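Where Does the Sponge Live? A Small Study of Shared Kitchens
Project report by Saron Fikre and Gyu-bin Ji
Jan 15, 2018

What we wanted to find out
Our question came out of washing-up rows in Hevel, the student house where we both live. We have 15 people sharing 2 sinks, and the sponge is never where you want it! We wondered whether giving it a fixed home would change how people leave the worktop.

What we did
Through December we kept a diary of the kitchen, with a line written each time one of us went in. That gave us 111 entries, far more than we'd hoped for. For the first part we left things alone. After that we tried three homes for the sponge: a dish behind the tap, a hook on the tiles and a loop of string by the window.

What we found
The dish was a flop. It filled up with teaspoons and the sponge went grey underneath. The hook did much better, and we were really pleased with the string – people hung the sponge up without being asked, even late at night.
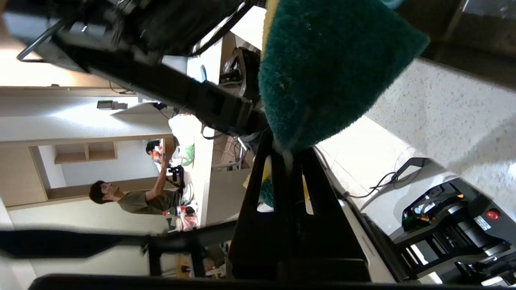 We also learned a lot about sponges themselves. The green scouring side frays first along the edge, and once it does, people stop trusting it and open a new one. Gyu-bin would love to test cloths next, and Saron wants to look at where tea towels go.

Thanks to everyone at Hevel for putting up with our notes on the fridge. The diary is in the blue folder by the kettle if you'd like to read it.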